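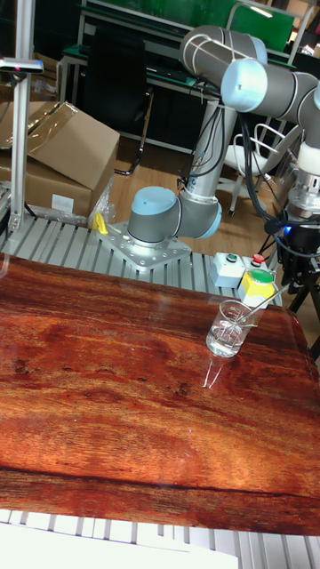

3.2 Collecting the stirring demonstrations

Much of the recent optimism about learned manipulation rests on the claim that more demonstrations will fix most problems. We were not convinced, and the stirring task was chosen partly to test that claim on something small. The Sivmont set contains 3000 demonstrations, all teleoperated, and was gathered at 2 sites, Lanero and Egan. Operators were told to grip the rod, stir, and let go without tipping the beaker. They were given no script for speed or number of turns.

Figure 2. Workspace for the stirring task. A clear beaker holding water and a thin glass rod stands on a glossy wood-grain tabletop, with the arm mounted behind it.

Clear glass on a polished surface is a hard case for a camera. The beaker in Figure 2 throws a faint reflection onto the tabletop, and a policy may well learn to follow that streak instead of the rim. Earlier work treats such cues as noise that averages out over a large set. We see no reason to expect this when every example shares the same table.

Labels are a second concern. A demonstration was marked successful by the operator who had just performed it, which invites generosity. We drew 100 episodes marked as successes and had them judged again by people who had not collected any data. They agreed with the original label in 76. The disputed episodes were mostly ones where the rod touched the wall of the beaker and stayed there, and whether that counts as stirring was never written down.

We kept the disputed episodes in the training set, as the Jotholm baseline was trained on them too and removing them would have made the comparison in Section 4 meaningless. Readers should treat the success rates reported there as upper limits. The instructions were rewritten in November, after collection had ended, and no episodes have yet been gathered under the new wording.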